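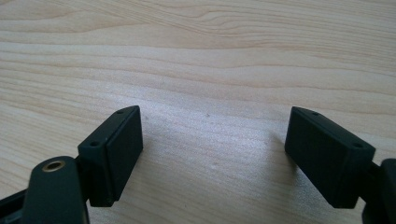

Notas para la charla «La mesa despejada y otras promesas»
Última actualización: agosto

(Empezar sin saludo largo. Agua a mano. Haruna avisa cuando queden cinco minutos.)

Arranque

Vengo a hablar de mesas, esponjas y escurreplatos, y vengo con poca fe. Llevo años leyendo consejos de orden doméstico y casi todos parten de una superficie vacía, como si las mesas vinieran así. Preguntar a la sala: ¿quién tiene ahora mismo en casa una mesa sin nada encima? Esperar. Suelen levantar la mano dos o tres. No discutir con ellos.

La tesis, dicha pronto para que nadie se duerma esperándola: la mayor parte de lo que compramos para ordenar la zona de fregar ocupa más sitio que lo que ordena. No puedo demostrarlo del todo. Tampoco quienes venden lo contrario han demostrado lo suyo.

Primera parte: la madera clara

Hablar de por qué gusta tanto. Da luz, disimula el polvo, queda bien en los catálogos. Veronika Auer, que discute conmigo desde la primera versión de esta charla, sostiene que la madera clara «se lleva bien con el agua» si se seca a tiempo. Le concedo el «si». En mi casa el «si» dura hasta el segundo desayuno.

Cosas que conviene decir despacio:
- Una mancha pequeña sobre tablero claro se ve desde la puerta. La misma mancha en un tablero oscuro no la encuentra nadie.
- La veta engaña al pasar la bayeta. Uno frota un rato una raya que es madera.
- Los aceites milagrosos. Compré el de Mirkley porque me insistieron. La mesa quedó igual y olía a armario.

(Si alguien pregunta por barnices, remitir a Flynn Partington, que de eso sabe. Yo no.)

Segunda parte: el escurreplatos

Aquí cambio de diapositiva y me callo un momento.
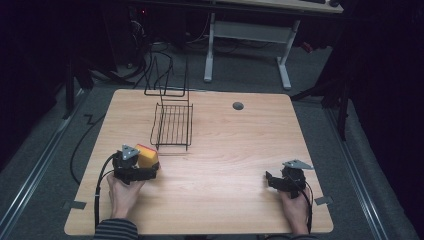

Escurreplatos de alambre negro sobre mesa clara, con la esponja amarilla y roja a la izquierda.

Me interesa el respaldo alto. Los escurreplatos de alambre tienen algo de andamio: mucha estructura y muchísimo aire. El argumento a favor es que el aire seca. De acuerdo. El argumento en contra es que el agua cae a algún lado, y si debajo hay madera, ese lado es la madera. Cuando pregunto por la bandeja me contestan que se vende aparte. Claro que se vende aparte.

Contar lo de Grodham. Fui a la tienda a preguntar por un modelo con respaldo y el dependiente me aseguró que «aprovecha la vertical». Le pregunté qué se pone en la vertical. Dijo que tapas. Yo tengo dos tapas. (Pausa, suele haber risa. Si no la hay, seguir.)

Datos de mi encuesta casera, avisando de que es casera: mandé 386 cuestionarios y volvieron 81. De esa gente saco impresiones y poco más, porque quien contesta a un cuestionario sobre escurreplatos ya tiene una opinión fuerte sobre escurreplatos. Hinata Fujimoto me pidió que quitara los porcentajes y los he quitado. Lo que sí se repetía en las respuestas escritas: el escurreplatos acaba siendo armario. La vajilla se seca y se queda allí hasta la siguiente comida. A lo mejor es el sistema más sensato de todos y deberíamos dejar de llamarlo desorden.

Tercera parte: la esponja

La gran olvidada de los manuales. Se le dedica una página al cajón de los cubiertos y una línea a la esponja, que se toca todos los días. Dos capas, dos colores, y una discusión en cada casa sobre qué lado es para qué.

Preguntas para la sala, elegir una:
¿Dónde duerme la esponja?
¿Cuándo fue la última vez que cambiasteis la vuestra, sin contar la visita de la familia?
¿Alguien ha tenido un soporte para esponja que siguiera limpio al mes?

Mi postura: dentro de la cesta del escurreplatos, de canto y en una esquina. Sadao Ichikawa opina que ahí gotea sobre los platos y puede que lleve razón. La alternativa que propone, un ganchito Kobori, se despegó a los cuatro días. Lo volví a pegar. Se volvió a despegar.

Mencionar de pasada el folleto de Fletora, que promete «más de 2000 combinaciones» de accesorios para el fregadero. Leerlo en voz alta, sin comentario.

Cierre

No traigo método. Traigo una prueba de una semana: quitar de la mesa todo lo que sirva para ordenar la mesa y apuntar qué se echa de menos. Yo eché de menos el escurreplatos al segundo día. El soporte de la esponja sigue en una caja.

Pendiente: imprimir 300 hojas de la prueba, a una cara. Preguntar a Haruna Imai si las reparte al entrar o al salir (mejor al salir, que si no las leen mientras hablo).

Compartido 14 veces · 6 comentarios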